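civura-sync: alignment and segmentation tools for two-gripper desk recordings

Status: maintained, Python 3.10 or later. Contact: Simone Godoy, Flomum.

civura-sync reads one session folder and writes one aligned session file. A session has three video streams (head, left gripper, right gripper), two jaw-width logs and two pose logs. The tool puts all of them on one clock, cuts the session into segments and flags the segments that should not go to training. It does no policy training. Loaders for that are in the holanda package.

Data covered

The current release was tuned on the Weka desk set: 109 sessions of small-object handling on a white tabletop with a clear plastic container. Objects are pens, pencils, paintbrushes and similar thin items. Both grippers are held by hand and may meet over the table.
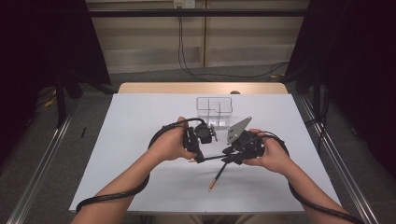 Head view. Pen between the two grippers, clear organizer box behind.

Clock alignment

Each device stamps its own data. The head clock is the reference. Offsets for the gripper streams are estimated in two passes:

Pass 1 takes the coarse offset from file start times.
Pass 2 correlates jaw width in the log with fingertip distance in the gripper video, over a window set by sync.window_s (default 90).

If the correlation peak is below sync.min_peak, the session is marked unsynced and the exporter skips it. Sessions with little jaw motion fail this test often. A few full open and close cycles at the start of recording fix it.

Long sessions drift. Set sync.refit to true to fit a line to the offset instead of a constant. Refit is off by default and adds a second read of every video. 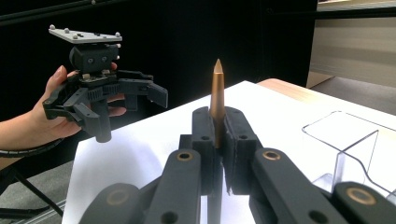
Segmentation works on jaw width and fingertip contact together. Width alone is not enough for thin objects: a closed jaw on a pencil and a closed jaw on nothing differ by a few encoder counts. The contact model looks at a crop between the finger pads in the gripper view and returns a score per frame. Crops are fixed per device, so a finger that has been remounted needs a new crop file. Run civura crop --device NAME and check the overlay before processing anything else.

The other gripper often enters this view. It is masked before the contact model runs. Masks are stored next to the crops and can be turned off with mask.peer = false, at a cost in false contacts.

Segment labels

free: jaw open, no contact
closing: width falling, contact below threshold
hold: contact above threshold
release: width rising after hold
shared: hold on both sides with fingertip poses within 70 mm
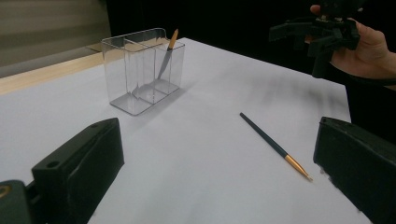
Gripper view. One brush in the container, one on the table, second gripper at upper right.

Known issues

Transparent containers produce weak edges, and the container detector loses the rim against the white surface. Use detect.hold_last to carry the last good box forward.
Segments longer than 900 frames are split at the midpoint, even during a hold.
shared is unreliable when either pose log has gaps.

Changes in the January build

Peer masks are now on by default. The unsynced flag is written to the session file as well as the log. Old crop files still load but print a warning.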